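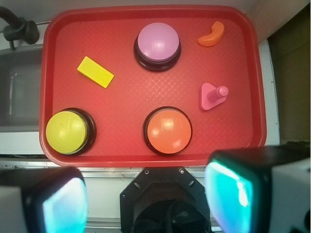 I promised last month that I'd write up how our family game night got going again, so get a cup of coffee, because I do tend to go on.

We'd let it slide. The kids got older, Sunday evenings filled up with homework and laundry, and the closet shelf where the games live turned into a place where things went to be forgotten. Then in March my sister-in-law Ffion Pumphrey came to stay and asked after dinner what we were playing. Playing! We pulled down a word game with half its tiles gone, argued over the rules for twenty minutes, and stayed up way past bedtime. I hadn't laughed like that in ages.

So we made it a regular thing, and I've learned a few things about what works in a house with a teenager, a nine-year-old and a husband who can't stand losing.

Short games win. Anything with a rulebook of 78 pages is going back to the Tornow thrift shop (sorry, Ekene Adebisi, I know you lent us that one with love, and yes, I will give it back to you first). Our best night so far was a plain old deck of cards and a running score on the back of an envelope. The nine-year-old finished on 1,365 points and has asked me to put that in print, so there it is.

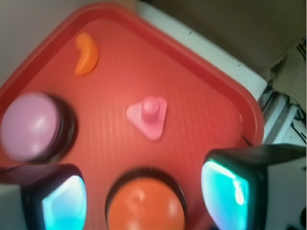
Small parts are the real headache with little cousins visiting. I used to dump everything out on the rug and then spend the next morning on my knees looking for it all. Now each game gets a home with a lip on it, a baking sheet or an old cafeteria tray from the Mahmoudi yard sale, and whatever rolls tends to stop at the edge. A red plastic tray with a raised rim is just the sort of thing I mean, and a bit of texture on the bottom is nice too. Something as little as an orange crescent or a pink triangle with a knob would be under my couch in no time without one.

Snacks matter more than I expected. Popcorn is out (greasy cards), pretzels are in, and grapes are fine if you remember napkins. We also start at 6:30 now — any later and somebody's tired and crabby by the second round, and it's usually me.

If you have a favorite that plays well with five, write and tell me. We've worn out our usual three, and Ffion is coming back in the fall with a grudge about the envelope scores.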